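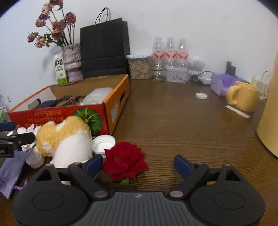
Two hand-held grippers, one table, one artificial rose.

Traltov is looking for people to record tidying examples for Nimivow, a learning system we are not yet convinced by. You squeeze the gripper, pick things up, put them in the box, repeat. We pay for 50 usable recordings per person – dull ones included. No experience needed, and no promises that a robot will ever learn from it. Apply at the Vurano front desk by March 3, 2021.

Comments (2)

saengthong_k: Does a dropped item count as usable?

plainoldtape: 50 each sounds low. Who decides what's usable?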